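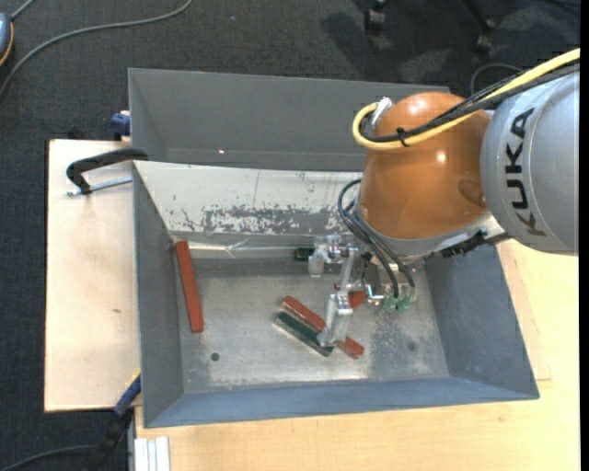
Kobori Bin Parts

Item list and layout notes for mixed bars in an open-topped metal bin. Last edited May 24, 2020.

Contents

The set covers 844 layouts of long bars and shorter offcuts, placed in a grey metal bin with no lid. Two finishes are in use, red-brown and dark green. Any layout may hold one finish or both. Bars were supplied by Wullance in January and carry no part numbers.

Layout rules

Bars may lie flat on the floor of the bin, lean on a wall, or cross one another. A bar that touches a wall at any point is logged as "wall". A bar that touches only the floor is logged as "open". If two bars lie parallel and in contact, both get the same group number. No layout holds more than 11 pieces.

Fields

layout_id: integer, unique
finish: red_brown or dark_green
rest: wall, open or stacked
group: integer, blank if the piece is alone
covered: yes if any part of the piece is hidden from above

Known issues

Dark green pieces with a pale edge were logged as two pieces in 5 layouts. These are corrected in version 2. The "stacked" value was added late, and older rows use "open" for the same case. Length is not recorded. The Trimska bin drawing gives inside dimensions only; wall thickness is missing.

Related

Flitberg uses the same field names for round stock, except that "finish" is called "coat". Files from the two sets can be joined after renaming that column.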